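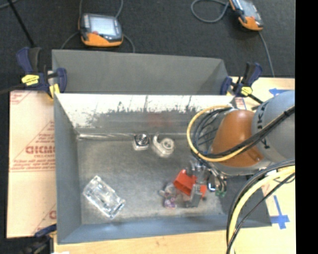
Last edited: July, 21:14

Metal parts bin, worth keeping or not?

grinbridge_ted
Having a sort-out of the workshop and I can't decide about sheet-metal bins. Mine are grey with sloping sides, same sort as the one at the top. Scratched all up the far wall and the bottom is scuffed. They hold bits of clear plastic at the moment, tape dispensers and so on. I could swap the lot for plastic tubs from Jernau. Anyone done this?

spanner474
Keep them. Scratches don't matter on a bin. I've got 6 that have been knocked about for years and they all still do the job.

ollerton
I went the other way. Clear plastic in a metal bin is a pain to find under a strip light. You get the shine off the metal and the shine off the plastic and you end up feeling about for it. Look at the clear pieces in the photo, then look at the red one. The red one you can spot straight off.

spanner474
So put a bit of dark rubber mat in the bottom. Costs next to nothing.

ollerton
Tried it. Small bits get under the edge of the mat.

mapledrawer
Cut it tight and they don't. The sloping sides are the reason I'd stay with metal. You can get your hand down to the bottom without scraping your knuckles, and small things slide to the middle when you give it a shake. Straight-sided tubs collect everything in the corners.

grinbridge_ted
Hadn't thought about the corners. Weight is my other worry. They're going on a shelf at head height.

mapledrawer
Don't put them at head height then. Bench or lower. My shelf is 380 mm deep and they overhang even on that.

ollerton
Plastic wouldn't be a problem at head height, which was my point.

fennel_b
Are you keeping all the clear plastic? I'd go through that before buying anything. I had 2 tubs of empty tape dispensers and threw the lot out.

grinbridge_ted
Some of it is for a job, some is rubbish. I'll go through it. If I do get rid of any bins I'll put them on Gratis first.

spanner474
I'd have a couple if you do. I can collect.

ollerton
Still say plastic for the small clear stuff. Metal for anything heavy.

grinbridge_ted
Might end up with both. Going to try the mat in one of them first.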